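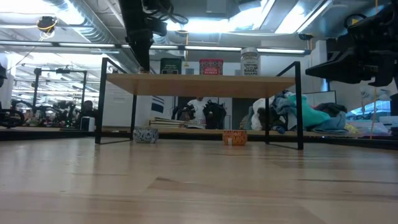
Shelf unit with three containers, the red one labelled "SWEET PAPRIKA".

Measuring Sub-Bandage Pressure with a Textile Sensor: Final Project Report
Biomedical Engineering Stream, Temora Campus

Summary
Compression bandaging is the usual treatment for venous leg ulcers. The pressure under the bandage determines whether the treatment helps, yet it is seldom measured once the bandage has been applied. This project examined whether a thin capacitive sensor, sewn into a cotton liner, could report that pressure over a working day. The prototype, named Mikel by the project group, gave usable readings at the ankle but was unreliable at the calf.

Background
A bandage applied by an experienced nurse may still lose pressure as swelling goes down and the layers settle. Commercial probes are available for training purposes, but they are generally removed before the patient goes home. The group met with staff of the Pevham community nursing clinic, who asked for a device that could be laundered and that did not add a ridge under the bandage. Both requests were adopted as design requirements.

Design
The sensor consists of two layers of conductive fabric separated by a soft silicone spacer. Compression brings the layers closer together and raises the capacitance, and a small board clipped at the top of the liner records the value. Each liner carries 3 sensors, positioned at the ankle, the lower calf and the widest part of the calf. The first version used a foam spacer, which was abandoned after it failed to recover its thickness overnight.
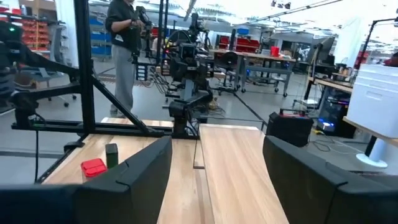

This page was last changed on Monday at 8:06 am.

Method
Testing was carried out on a rigid leg form and then on 6 adult participants with healthy skin. Ethics approval was obtained through the campus before recruitment began in April. Bandages were applied by the same person throughout, using the Berrada wrapping guide supplied with the course materials. Participants wore the liner for 8 hours and were asked to sit, stand and walk at set times. A pneumatic reference probe was placed beside each sensor at the start and end of the session.

Results
On the leg form, the sensors followed the reference probe closely up to 80 mmHg, the highest pressure applied. On participants, the ankle sensor remained in good agreement with the probe from morning to afternoon. Readings at the widest part of the calf drifted upward in every session, including periods when the participant was seated and still. Body heat acting on the spacer is the most likely cause, although the group did not have time to test this separately. The lower calf sensor fell between the two.

Participants described the liner as comfortable. The clip was the main source of complaint, particularly under fitted trousers.
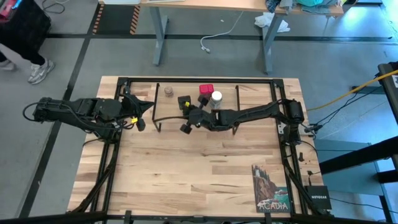 Limitations
No participant had an ulcer or significant swelling, and the findings should not be applied to patients who do. Laundering was tested on spare liners only, and those liners were not worn afterwards. The reference probe has its own thickness and may have altered the pressure at the point being measured.

Recommendations
A temperature sensor should be added at the calf so that drift can be corrected in software. The clip should be moved to the outer side of the leg and its edges rounded. The group also recommends that the next cohort speak with the Pevham clinic early in the term, as the nurses' comments on seam placement arrived after the final liners had been cut. Circuit drawings and the sewing pattern are held with the course coordinator's office at Temora and may be borrowed on request.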